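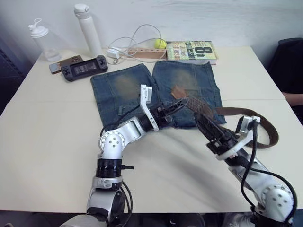
제20권 114쪽

3.2 작업 셀의 구성과 케이블 점검

그림 4는 양팔 작업 셀에서 오른쪽 그리퍼가 갈색 가죽 벨트의 뾰족한 끝 부근을 잡고 있는 상태이다. 왼쪽 그리퍼는 작업대 중앙의 청 원단 위에 있다. 두 팔은 흰색 작업대의 같은 쪽에서 뻗어 나오며, 검은색 케이블은 팔을 따라 배선하였다.

셀의 제어에는 Skorko 제어기를 사용하였다. 점검은 동작 500회마다 실시하였고, 순서는 전원 차단, 케이블 고정부 확인, 그리퍼 체결 볼트 확인, 영점 재설정으로 정하였다. 벨트처럼 길고 휘는 물체를 다룰 때는 손목 회전 범위가 커져 케이블 여유 길이를 먼저 확인하였다.

589회째 동작 후 오른팔 손목의 케이블 고정부가 느슨해진 것이 발견되어 고정구를 교체하고 영점을 다시 맞추었다. 왼팔에는 같은 조치를 하지 않았다. 점검 기록은 Wilmer Flores가 작성하였으며, 교체 전후의 영점 값은 표 2에 정리하였다.

그림 4. 벨트와 청 원단을 다루는 양팔 작업 셀.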